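Home | Opinion | Food | Gardens | Archive | Contact

Stop telling people to juice their vegetables

By Oranuch Wongsuwan
October 7, 2026

14 comments | 30 shares

Went to the farmers market in Uvinville last weekend and there was a line for the juice stand. Long one. The carrot guy next to it had no line at all. Same carrots! He sells them to the juice people, I asked him.

So this is my complaint, and I know I've made it before in this column, but it needs making again before November when all the cleanse stuff starts up. Whole vegetables are cheaper, they fill you up, and most of us don't eat enough of them. Juice is a drink. A nice one. I like it fine. But we've started talking about it like it's medicine and I think that does real harm to how people eat.

Start with what gets thrown away. You put a pile of carrots and a couple of beets through a juicer and you get a glass of something sweet and a bucket of damp orange fluff. The fluff is where most of the fiber is. Fiber is the part that slows you down, keeps your stomach busy, keeps things moving (you know what I mean). Ask any dietitian what people are short on and fiber is going to come up pretty fast. And we're paying extra to have it taken out.

Then the sugar. Yes its natural sugar. Your body is still getting it in a few gulps, with nothing to chew. Nobody sits down and eats five apples. Plenty of people drink five apples before work and then have breakfast.
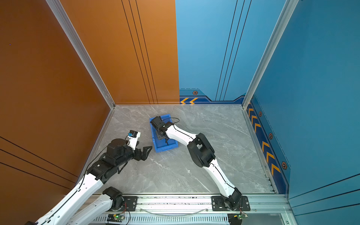 And the price, which is the part that really gets me. The small bottle at Trellgate, the new place on Chaimongkol Street, costs more than a bag of carrots, a cabbage and two onions put together. I can make soup out of that for most of a week. My sister says I'm cheap. Fine - I'm cheap. But a lot of families around here are trying to feed kids on not much, and when the message they keep getting is that healthy food means a little bottle with a cork label, they figure healthy food is for somebody else. I've heard people say exactly that, standing in the produce aisle with frozen peas right behind them.

Frozen peas, by the way. Wonderful. Picked and frozen quick, they keep their vitamins about as well as the "fresh" ones that sat in a truck. Nobody makes a poster about frozen peas.

I got two letters after my last column on this. One was nice. The other was from a reader who does the Otovano program, that's the one where you have only juice until dinner, and she said she'd never felt better and I should mind my own business. OK. I believe her that she feels better. She also told me she quit soda and late night chips the same week she started, so I'd want to know which one did it. My bet is the soda.

People bring up kids who won't touch a vegetable, and older folks who have trouble chewing. Fair. My own mother had bad teeth for years and a smooth soup was the way to go. Soup though! Or a blender, where everything that goes in comes out again. If you've got a blender you have most of what you need already. Spinach, a banana, some plain yogurt, done. If a doctor has put you on a special diet then listen to the doctor and ignore me.

What I'd like is for the market to give over 2 of the stalls near the gate to plain cheap produce with a recipe card. Squash, greens, beans. Somebody cooking on a hot plate so you can smell it. I timed myself on cabbage and noodles last night and it was around 60 minutes less trouble than I'd feared. Chop it, hot pan, oil, garlic, salt, let the edges go brown. Squeeze of lemon at the end. My nephew ate two bowls and he claims to hate cabbage.

Roast a tray of beets on a day you're home anyway. Leave the skins on, they slip off after. Eat the leaves too, same as chard. Keep a bag of carrots where you can see it when you open teh fridge and not down in the drawer, where they go soft and you forget you own them.

And if you want a juice, have a juice. Just have lunch as well.

Share | Print | 14 comments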